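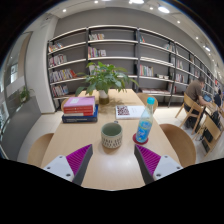
Bożena Kurek

I am building a hand-held gripper at our shared workshop, working name Claltutell. The two fingers with the magenta ridged pads are on it now. The whole tool is 570 grams and my wrist complains after a short time. Would you make the fingers shorter, or first take weight from the handle?

Jokovetti

Handle first. Short fingers will hit the rim of a mug before the pads reach its side.

gladys_correa

I don't agree. Those fingers are long for a table job. The weight in front is what you feel, the handle sits in your palm anyway. What lens do you use?

Bożena Kurek

A very wide one. I want both fingertips and also the far end of the table in the view, with the shelves if possible.
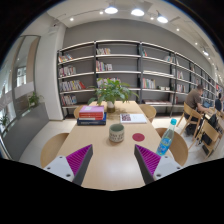
The black corners don't disturb me, I can mask them later. About the fingers I am still not sure. The screws go through the base plates, so changing a finger is quick and I can try both lengths.

Jokovetti

Then try both, but keep the ridges the same or you compare two things.

gladys_correa

Fine with me. I still bet on short. Mine lost 27 grams that way and I stopped using the wrist band.

Bożena Kurek

OK, I will cut a shorter pair and write here in December.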